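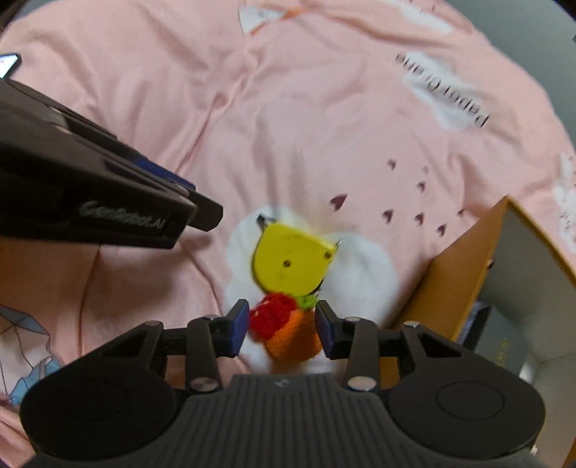 ## Trying the hand-held gripper at our open day

Come along to the Drulto table any time in September and have a go – you don't need to have touched a robot before, and you're welcome to stay as long as you like.

1. Slide the gripper over something soft, like the little crocheted strawberry, until it sits between the two blue pads.
2. Squeeze slowly. Knitted toys have plenty of give, so a gentle pinch is lots.
3. Lift it a little way, hold for a count of 3, then lower it back onto the pink sheet.
4. Swap toys with your neighbour and try their favourite colour next!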